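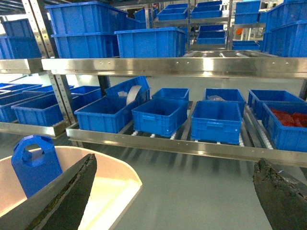 *Caixas azuis na estante de roletes.*

Passei boa parte de abril a arrumar a cave da minha tia Magdalini Bakalis, e saí de lá com opiniões sobre caixas que não tinha antes. A casa fica em Poltdale, numa rua inclinada, e a cave tem uma entrada própria pelo lado de baixo. Durante anos foi para lá que desceu tudo o que não cabia nos outros andares: frascos de compota vazios, rolos de papel de parede, revistas de costura, peças de bicicleta, os cadernos escolares dos meus primos.

A minha ideia inicial era simples. Comprava caixas, punha tudo lá dentro, colava etiquetas. Num fim de tarde fiz isso com a parede do fundo e fiquei satisfeito. Na semana seguinte a minha tia telefonou a perguntar onde estavam as agulhas de tricô, e eu não soube responder. Estavam numa caixa com a etiqueta "Diversos 2". Havia também um "Diversos 3".

Quem me ajudou a sair disto foi Kosmas Kyriakidis, que trabalhou muitos anos no armazém da Clolent, uma distribuidora de ferragens. Almoçámos juntos e contei-lhe o caso das agulhas. Perguntou-me quantas vezes por mês a minha tia ia buscar cada coisa. Eu não fazia ideia. Disse-me para voltar lá e perguntar-lhe antes de mexer em mais alguma caixa.

Foi uma conversa longa, com café pelo meio. A minha tia faz compota em duas alturas do ano, tricota quase todos os dias no inverno, e não toca nas revistas de costura mas não as quer deitar fora. As peças de bicicleta eram do meu tio e ela nem sabia que ainda lá estavam. Os cadernos, os meus primos que os viessem buscar.

Com isto numa folha, a arrumação ficou diferente. O que se usa todas as semanas foi para a altura entre a anca e o ombro, junto à porta. O que se usa uma ou duas vezes por ano foi para as prateleiras de cima, se for leve, e para as de baixo, se for pesado. Os frascos, que são pesados em conjunto e leves um a um, deram discussão. Acabaram em baixo, em caixas pequenas.

O tamanho da caixa foi o meu erro mais caro. Tinha comprado as maiores que havia na loja, porque saíam mais baratas por litro. Cheias de revistas, não as conseguia levantar, e a minha tia muito menos. Kosmas tinha uma regra do armazém: uma caixa tem o tamanho da coisa mais pesada que alguém lá vai pôr, e quem enche nunca é quem levanta. Voltei à loja da Trevaskis e troquei as que ainda estavam por abrir. As outras servem agora para almofadas e mantas, e servem bem.

Também aprendi a olhar para as pegas. Há caixas com um rebordo a toda a volta, que se agarram com as pontas dos dedos, e há caixas com uma abertura recortada onde cabe a mão inteira. Na loja parecem equivalentes. À quarta ou quinta viagem pelas escadas, com frascos dentro, a diferença sente-se nos pulsos. As recortadas deixam entrar pó, é verdade. Para frascos que se vão lavar de qualquer maneira, tanto faz. Para lã, não usei.

Sobre a cor tenho menos certezas. Comecei com a ideia de dar uma cor a cada assunto -- azul para a cozinha, verde para a costura, e por aí fora. Durou até acabarem as verdes. A loja não sabia quando vinham mais, e eu não ia parar a meio por causa disso. Ficou quase tudo misturado e a minha tia nunca se queixou. Ela lê as etiquetas. Quem gostava das cores era eu.

As etiquetas, sim, deram trabalho. A primeira versão foi impressa, com letra pequena e palavras minhas. Escrevi "Conservação alimentar" onde ela diria "frascos". Escrevi "Têxteis" onde ela diria "panos". Ela andava a abrir caixas para ver o que eu queria dizer. Refiz tudo à mão, com marcador grosso, a perguntar-lhe o nome de cada coisa antes de escrever. Há uma caixa que diz "coisas do Natal menos as luzes" e outra que diz "luzes". Não lhes mexia.

Colei cada etiqueta na frente e num dos lados. Na tampa não vale a pena, já que fica tapada quando se empilha. A fita-cola transparente por cima do papel aguentou-se mal com a humidade e ao fim de duas semanas levantava nos cantos. Passei para bolsas de plástico autocolantes, onde o papel entra e sai. São mais caras, mas quando muda o conteúdo muda-se o papel e a caixa não fica com restos de cola.

A humidade merece um parágrafo. A parede do lado da rua transpira na primavera e eu tinha encostado a estante mesmo a ela. Kosmas desceu comigo uma manhã, passou a mão pela parede e disse para a afastar um palmo. Afastámos. Tivemos de tirar tudo das prateleiras outra vez, naturalmente, e foi nessa altura que apareceu uma lata de botões que ela dava por perdida. Nada de cartão no chão, também. O cartão que lá estava tinha o fundo mole e desfez-se quando lhe peguei, com os rolos de papel de parede a espalharem-se até ao ralo.

Deitámos fora menos do que eu esperava. Eu contava com uma carrinha cheia e saíram três sacos, mais o cartão. As peças de bicicleta foram para a oficina de Dallness, onde um rapaz ficou com tudo e ainda agradeceu. As revistas ficaram. Sugeri guardar só as que tivessem moldes inteiros e a minha tia olhou para mim de uma maneira que encerrou o assunto. São 59 e ocupam agora duas prateleiras de baixo, por ordem de ano, coisa que ela fez sozinha numa noite em que não tinha sono.

Os cadernos continuam lá. Os meus primos dizem que passam em breve.

Quanto a dinheiro, para quem estiver a fazer contas: a estante já existia, portanto gastei apenas em caixas, bolsas e marcadores. Metade do que gastei na primeira ida à loja podia ter ficado no bolso se tivesse feito a lista antes. A lista fez-se numa tarde, à mesa da cozinha, e custou-me uma fatia de bolo a mais.

Se tivesse de recomeçar, fazia por esta ordem:

1. Conversar com quem usa o espaço e apontar o que se usa e quando.
2. Juntar tudo por assunto no chão, sem caixas nenhumas, e ver o volume de cada monte.
3. Medir as prateleiras, incluindo a altura entre elas.
4. Só então comprar caixas, e comprar menos do que parece necessário.
5. Escrever as etiquetas com as palavras da pessoa.

O ponto três parece óbvio, mas eu saltei-o. Duas das caixas entravam na prateleira com a tampa posta e não saíam sem inclinar. A minha tia resolveu tirando as tampas e pondo um pano por cima, e ficou assim.

Falta-me a parte debaixo das escadas. É um espaço triangular onde nenhuma caixa encaixa direito e onde estão, neste momento, um aspirador antigo, as botas de toda a família e um saco de terra para vasos. Kosmas sugeriu ganchos na parede para as botas e deixar o resto em paz. A minha tia quer lá uma prateleira para as batatas. Tenho as medidas num papel e volto lá quando ela acabar de decidir -- entretanto as batatas estão no balde.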